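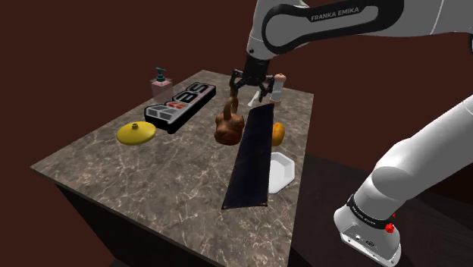

**How many examples does the arm need before it stops guessing?** More than we budgeted for: 2486 so far, and I'd still like more.

(Pause. Let them groan.)

Morning all. I look after the collecting side of Kedalo, so I'm the one who decides what goes on the table before each run. The simulated table, I mean — stone top, soap dispenser, fruit, a bowl half hidden behind a big dark panel. I like a bit of clutter. If everything sits out in the open, the model learns a very tidy world and then falls over at Brimusham.

SLIDE 2 — the split
- 1755 runs kept after checking
- the rest thrown out, mostly bad grasps that got marked as good
- say thanks to Eetu Vainio here, he did the checking!

Back in December we shuffled the objects but left the lighting alone. Big mistake, and mine. The model got very fond of one shade of brown wall.

SLIDE 3 — what I'd change
- new starting pose for every run
- at least 4 people steering, because we all have habits (I always come in from the left)
- write the labels the same day

Hultix question will come up. Say we're still talking, then go to the demo.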